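Ticket 1273: backdrop cloth won't hang flat, corner of the fit-out room
Category: Facilities > Walls & Display
Opened by: Emiko Kaneko

Wrinkles in the black cloth, again. Supplier (Steketti) says creases "drop out under their own weight". I've got my doubts.

Tried so far:
- Binder clips along the top edge. They hold. Creases don't care.
- Steamed the right side for 37 minutes. Slightly better, maybe.
- Thampi suggested a weighted hem. Quoted 4000 for a custom one -- no thanks.

Reply from Steketti support: "colour and finish are within spec." I didn't ask about the colour. 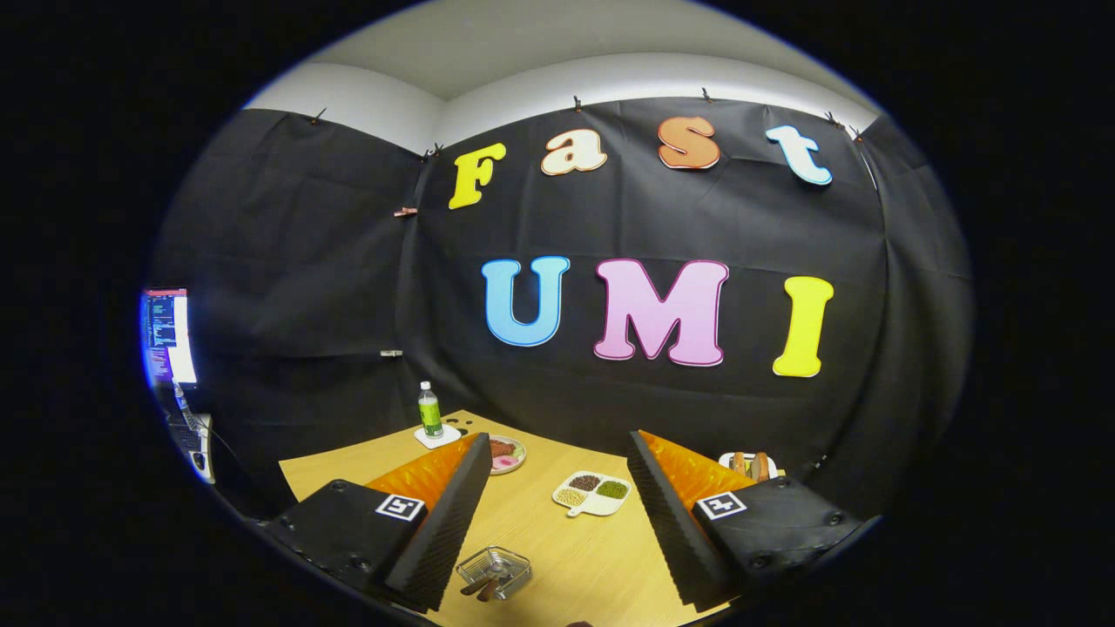
Last modified: May 27, 2024

Cloth with the Fast UMI letters pinned up. Folds still heavy on the right, and more near the corner. I'm told the letters will distract from it. Not convinced.

Next: take the right side down, iron it properly, rehang. Leaving this open whatever Steketti says.

Status: Open

Related tickets
Hellen shelf brackets, grey finish peeling
Vurkedix blind stuck halfway
Table wobble, 4 legs checked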